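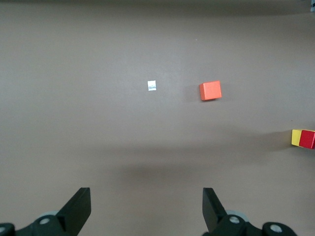

# Matte finish

A **matte finish** is a surface finish which reflects light in many directions, so that no clear reflection is seen on it. It is used on furniture, walls, paper, pottery and many other goods. The opposite is a gloss finish. Between the two there are several middle grades, and makers call them satin, silk or eggshell. The borders between these names are not the same from one maker to another.

## Cause of the effect

When light falls on a very smooth surface, most of the reflected part leaves at one angle, and the eye sees a bright spot or a mirror image. A matte surface is rough at a very small scale, even if it feels smooth under the hand. The light is scattered, and the surface looks nearly equally bright from different sides. At a low angle of view, many matte surfaces still show a soft sheen. This is more easily noticed on dark colours.

## Production

In paints and varnishes, the effect is usually made by adding a fine powder, often silica. During drying the film shrinks around the grains and becomes uneven. If the tin is not stirred well, the powder stays at the bottom and the first coats come out too shiny.

Other methods include:

- rubbing the dry film with fine abrasive paper or steel wool
- pressing the surface against a textured plate or sheet
- etching with acid, mostly for glass
- using a glaze which forms small crystals when it cools, for pottery

## Use in furniture

The furniture works at Relach began to offer matte table tops in its catalogue of February, under the name Bestance. The range had 27 colours, most of them greys and browns. The older gloss range, Holason, continued to be sold beside it, and in the first year the works delivered 2533 tops of both kinds together. Schools and reading rooms were the main buyers of the matte tops, as lamps gave less glare on them.

The workshop of Thambiah took another way and finished its tops with oil and wax only. Such a surface is matte at first, but it becomes shinier in the places where hands and sleeves rub it.

## Care

Matte surfaces hide small scratches better than gloss ones, but finger marks and grease can be more visible. They are cleaned with a soft damp cloth. Polish is normally avoided, for it fills the small hollows and leaves shiny patches. For the same reason, a matte wall is difficult to repair in one place, and often the whole wall has to be painted again.

## See also

- Gloss (optics)
- Varnish
- Diffuse reflection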